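From: Mireille Zein
To: Valstead Allotment Association members list
Date: September 8, 2020
Subject: Re: Plot fees and the water supply for next season

Dear members,

Several replies to Ms. Arriaga's message raised the same points, and the office has been asked to answer them on the list. Her message is quoted in full so that newer subscribers may follow.

> From: Brisa Arriaga
> Subject: Plot fees and the water supply for next season
>
> Dear all,
> I hold plot 151 on the Tukham side. The notice at the gate says
> that the annual fee will go up by 26 dollars to pay for new
> standpipes. May I ask whether this applies to half plots, and
> whether those of us who already have a tap within reach must
> pay the same as those who do not? I would also like to know
> when the water will be shut off for the work.
> With thanks,
> Brisa Arriaga

The increase of 26 dollars applies to full plots only. A full plot will cost 229 dollars for the year. Holders of half plots will pay the present rate until the fee schedule is next reviewed, in May.

The distance of a plot from a tap does not alter the fee. The supply line is shared by the whole site, and the leases make no distinction between one row and another. Members who wish to propose a different arrangement may submit a motion in writing before the annual meeting.

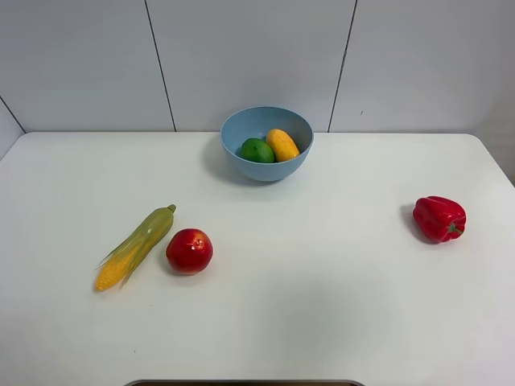
Light blue bowl on a white table.

The contract for the standpipes has been awarded to Hijazi Plumbing. Work begins at the Clorska Road gate and proceeds toward Tukham. Water will be shut off one section at a time, and the dates will be posted at both gates. Members are asked to fill their barrels beforehand and to keep the center path clear of carts and hoses.

Recipes and growing notes for the autumn supplement should reach the office by the end of the month. Entries on peppers, squash and late beans are especially welcome. 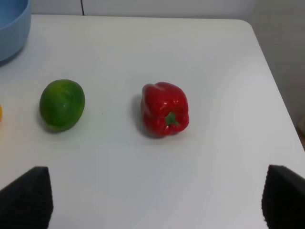 Page last modified: 2020-09-08 by list archive

Payment may be made by check or at the office window. A deposit of 200 dollars is still required from anyone taking a plot for the first time, and it is returned when the plot is given up in good order.

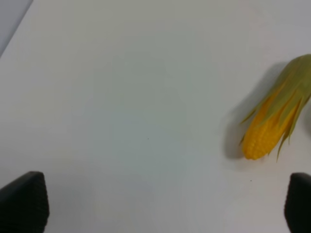
Keys are issued once the deposit has cleared. Any key to the old Clorska Road padlock should be handed in at the same time, as that lock will be replaced when the pipe work is complete.

Respectfully,

Mireille Zein
Secretary, Valstead Allotment Association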